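## 4. Utilização e conservação do tampo em pinho

A presente secção aplica-se às mesas Roker com tampo em pinho de tábuas unidas e completa as instruções de montagem da secção 3. Os nós, as juntas entre tábuas e as variações de tonalidade são próprios da madeira e não constituem defeito para efeitos de garantia.

### 4.1 Antes da primeira utilização

1. Retire a película de transporte e verifique o tampo à luz natural.
2. Passe a mão pelas juntas no sentido do veio. Um desnível perceptível ao tacto deve ser comunicado ao serviço Rorness antes de qualquer tratamento.
3. Limpe a superfície com um pano de algodão seco.
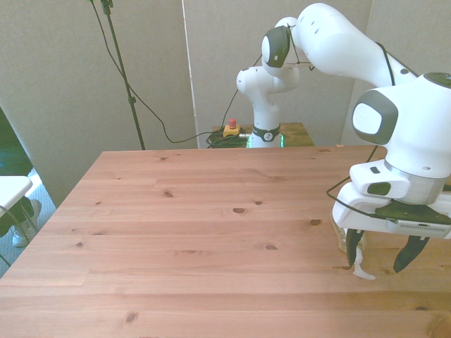
4. Aplique uma camada fina de óleo Kirkar, sempre no sentido do veio, e remova o excesso ao fim de 11 minutos.
5. Deixe secar até ao dia seguinte antes de pousar qualquer objecto.

**Atenção:** os panos embebidos em óleo podem inflamar-se espontaneamente. Estenda-os ao ar livre até secarem por completo.

### 4.2 Frascos e doseadores

Os recipientes com bomba, como os de sabonete líquido ou de loção, deixam com frequência resíduos na base. Coloque-os afastados do bordo do tampo e com o bico voltado para o lado do utilizador. Um frasco doseador de plástico transparente permite verificar o nível do líquido sem o levantar.

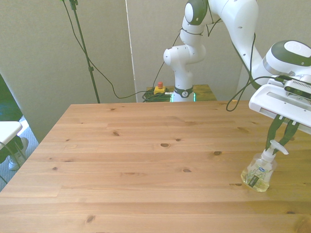 Os derrames devem ser absorvidos de imediato com papel, sem esfregar, e a zona limpa em seguida com um pano ligeiramente húmido. Não utilize lixívia, amoníaco nem esponjas abrasivas.

**Nota:** nas juntas de topo, onde duas tábuas se encontram, o líquido penetra com maior facilidade. Seque estas zonas em primeiro lugar.

### 4.3 Recipientes de vidro

1. Levante sempre o recipiente para o deslocar; não o arraste.
2. Utilize bases de feltro Bunnag (ref. 396) sob peças de fundo espesso.
3. Mude periodicamente a posição dos objectos, a fim de evitar diferenças de cor na madeira exposta à luz.

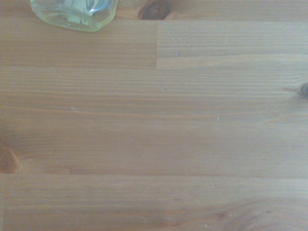 **É necessário tapar os nós com massa antes de aplicar o óleo?**

Os nós firmes dispensam qualquer enchimento e recebem o óleo da mesma forma que o resto do tampo. Só um nó solto ou fendido requer reparação, a efectuar pelo serviço Rorness.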